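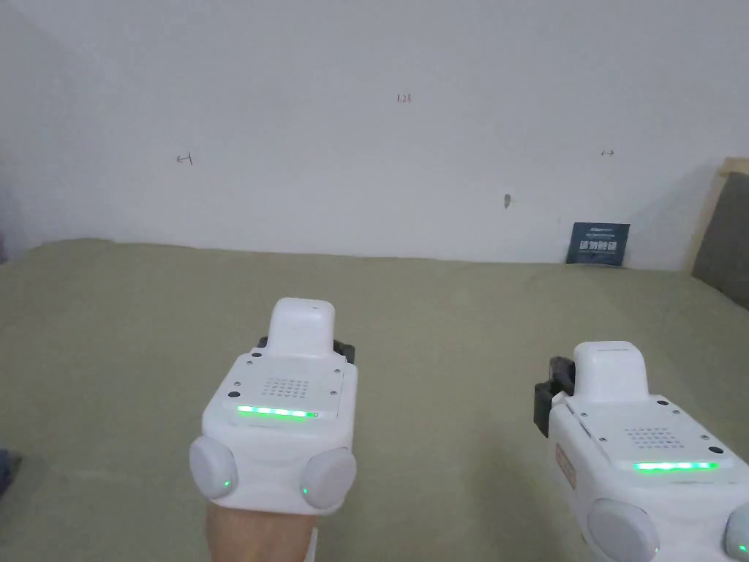

Marks on the wall behind the bed
16 replies, page 2

skilach64
Moved in last month. Somebody wrote 1.23 on the wall in red, plus a couple of little arrows. Paint or leave?

D_Yeoh
Leave. It's a measurement and you'll want it when you buy a headboard.

batau
Measurement of what? Paint it. Two coats, red bleeds through.

D_Yeoh
Meters, presumably. Get a tape.

batau
Or get a tape, write it in a notebook like an adult, then paint.

skilach64
Measured. Nothing in here is 1.23 of anything.

Oei
Primer first - red always wins.

skilach64
Fine, primer. The arrows are staying, I've grown fond of them.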